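Stain Removers, Miracle Sponges and Other Things I No Longer Buy for White Surfaces

Every spring the cleaning aisle grows by another yard, and every spring somebody sends me a tip that will "change how you clean." I have a white kitchen counter, a white desk and a white folding table in the garage, so I get more of these than most. I try them. Most go in the trash by August.

Start with baking soda and vinegar. People love the fizz. Mix the two together and you're left with mostly salty water, and the fizz is over before it has done much to a coffee ring. Used one at a time they have their place. Baking soda paste, left on a tea stain for 17 minutes while I did the dishes, took most of it off. Dish soap and a second go took the rest, so I can't swear the paste deserves the credit.

Vinegar I keep away from stone altogether. It etches marble, and I don't care how many followers the person pouring it on has.

Then the melamine sponge. It works, I'll give it that, but it works by being a very fine abrasive. On a glossy surface you trade a pen mark for a dull patch, and you only see the patch when the light comes in low. Try it somewhere hidden first. Wipe with light pressure, stop as soon as the mark goes, and don't make it part of the daily routine.

Brostus sells a spray that claims to be 144 times stronger than soap. Stronger at what, the label doesn't say. I used it next to plain dish soap on the same greasy splatter and could not tell the two halves apart once they were rinsed. The Tindine cream is better, though it smells like a swimming pool and leaves a film that needs two rinses.

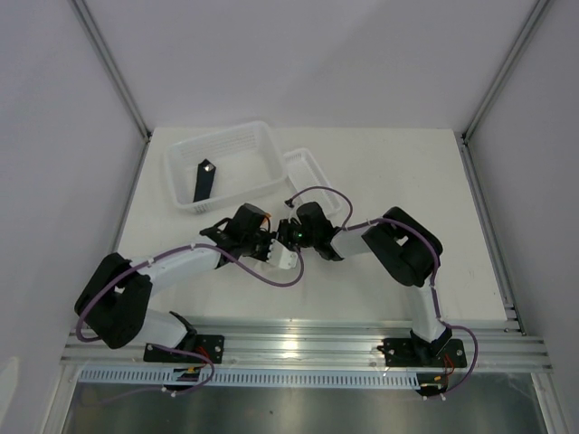
Toothpaste is what works on ballpoint, according to one reader, Usman, who has used it on a white laminate desk for years and says I'm too hard on home remedies in general. Plain white paste only, no gel, rubbed with a damp cloth and wiped off right away.

Fine. I tried it. The ink got lighter and my desk smelled of mint until bedtime. Rubbing alcohol on a cotton ball did the same job faster, with less rubbing. Keep alcohol off varnish and painted finishes, which it can soften, and open a window. If you only have toothpaste in the house, go ahead, but it's an abrasive too and the warning about shine applies.

Microfiber cloths: the cheap pack is okay. I bought the Navine ones, which promise 1000 washes, and I have no plans to check. What ruins any of them is fabric softener, so wash them without it and keep them out of the load with the fluffy towels.

Yellowing is where I'd save my money. If white plastic has gone yellow from sun or heat, the color is in the material and no amount of scrubbing will bring it out. I've seen peroxide recommended with plastic wrap over it. My result was blotchy.

For everyday wiping I use warm water, a drop of dish soap, a wrung-out cloth and then a dry one. Streaks usually mean too much soap.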